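Grudura Twill Cap in Black: Review After a Summer and a Fall
18 December 2022

I bought this cap in May to replace a Ralteck that had gone shapeless in the wash. I wanted a plain black baseball cap with no logo, a curved brim and a fabric that wasn't too thin. The Grudura cost me 25 dollars with shipping, and it has been my everyday hat ever since. I wear it for walking the dog, yard work, driving and most trips to the store.

Fit

It comes in one size with a strap at the back. My head is on the large side and I use it close to the longest setting. There's still a bit of room left. My son has a small head and on him the strap end sticks out past the keeper, so he doesn't care for it. The crown is medium height. If you like a low cap that sits tight on the skull, you will think this one is tall for the first couple of weeks. It settled on me after that.

The sweatband is soft enough that I didn't get a red line across my forehead, even on the first long day. It does hold sweat. After mowing in July I had to leave it on a hook overnight before I wanted to put it back on.

Fabric and stitching

The cap is cotton twill, and you can see the diagonal weave when you hold it up close. It's a closer weave than the Ralteck had and it sheds dog hair fairly well, though lint from a fleece jacket sticks to it like it does to anything black. There's a slight sheen to it in strong light. I had expected it to look flatter from the photos on the store page, but I don't mind.

Stitching was the main reason I paid more than I usually would. The brim has rows of stitching that follow the curve, set close together, and they run evenly all the way across. On cheaper caps I've owned, the rows wander toward the corners or the thread starts to lift.
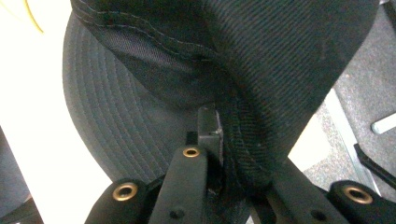

The topstitching on the crown is a light gray, which I didn't notice in the listing. It's a small detail and most people won't see it from a few feet away, but if you need solid black for a uniform or for work you should know about it. The lining fabric is lighter too, more of a bluish gray. I like that, as it makes it easy to tell the inside from the outside when I'm digging through the hall closet in the dark.

Wear

The folded edge where the crown meets the brim has gone a little fuzzy. That's the spot I grab when I take the hat off, so I'm not surprised. None of the stitches beside it have broken. I've had caps where that edge wore through to the stiffener inside, and this one is a long way from that.

Color has held up better than I thought it would. I'd call it a true black on the crown and a charcoal on the underside of the brim. I can't say how much of that difference was there when it was new.

Washing

The tag says hand wash only. I followed that for the first wash, in the sink with a little dish soap, then dried it over an upside-down mixing bowl. It took 14 hours to dry completely, and the sweatband was the last part to lose the damp. Since then I've put it through the machine 2 times on cold, inside a mesh bag, and the brim kept its curve. I wouldn't use the dryer.

Compared with others

My old Ralteck was lighter and cooler on hot days, and it packed flatter. If you mostly want a cap for running, get something like that. I also tried on an Eberhard at the outdoor store. It had a nicer buckle, but the brim was very stiff and I couldn't get it to bend the way I like. The Grudura sits between the two. The brim gives when you work it with your hands and then stays put.

Where to buy

I ordered from Grivgate, and the package arrived in a padded mailer. I would have preferred a box. The brim had a slight dent on one side when I opened it, and it came out after I steamed it over a kettle. Returns were free at the time I ordered, but check that before you buy.

What I'd change

A black option for the topstitching would be good. So would a second size for smaller heads. I'd also like a sweatband that dries faster, even if it meant a thinner one.

I've already ordered another in olive for gardening, and the black one will stay by the front door.

Rating: 4 out of 5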